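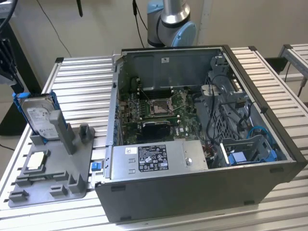
October, evening

Long day on the remote rig. We got through 200 episodes of the CPU step, which brings the total to 901. Kudo want 1000 before they start training, so we should be there tomorrow if the arm behaves.

I did the morning shift on the leader arm and my shoulder is paying for it. The first hour is always bad. I push too fast and overshoot the socket, then correct, and the correction goes into the recording along with everything else. By ten I had settled down. What works for me is to lift straight up out of the tray, stop, travel across, stop again above the socket, and only then go down. It looks slow on playback but the Brosham people said the slow ones are the useful ones. The model they trained on last month's set picked up all our little wobbles and did them back to us, at exactly the same height over the board. That was embarrassing to watch.

Spent a while before lunch arguing about the retention lever. I think it should be its own task with its own start position. The plan from Molness has it tacked on the end of the CPU placement, and by that point the operator is tired and gets careless with it. I wrote it up and sent it. No answer yet.

We threw out 3 episodes. One was mine — I let go a bit high and the chip came down crooked. I stopped right there instead of nudging it. I am scared of those pins. The other two were dropped frames on the wrist camera, so all that effort went for nothing, but better to find out the same day.

After lunch we tried hand guiding for the hard drive. You hold the wrist and walk it through the motion with the motors loose. I like it more than the remote. You can feel when the drive carrier touches the cage, and on the remote I am only guessing from the screen. The trouble is my own arm is in every camera view, so we have to play the motion back and record it a second time without me. That doubles the work. Still, the paths were smoother than anything I did this morning.

Memory next, if the modules arrive from Humunthorpe. They were promised for last month. I'd like to do those by hand too, at least the first batch, to get a sense of how hard to press.

Things for tomorrow: zero the leader arm before starting, tighten the tray, bring the taller stool. Ask again about the lever. Home at seven, soup, ice on the shoulder.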